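pues las berenjenas y los pimientos del ensayo de Tristedau llegaron a cocina durante todo septiembre, bastante más tarde de lo que habíamos previsto – y, a nuestro gusto, también más dulces. Se asaron 14 lotes, siguiendo la pauta de Palumbo.

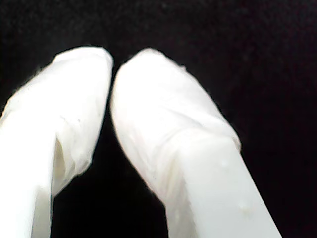 Figura 2. Dedos de la pinza, con funda blanca en ambos.

3.2. Reposo y pelado
Los pimientos reposaron tapados ocho minutos, tiempo que nos pareció suficiente para que la piel cediera sin que la pulpa perdiera su jugo.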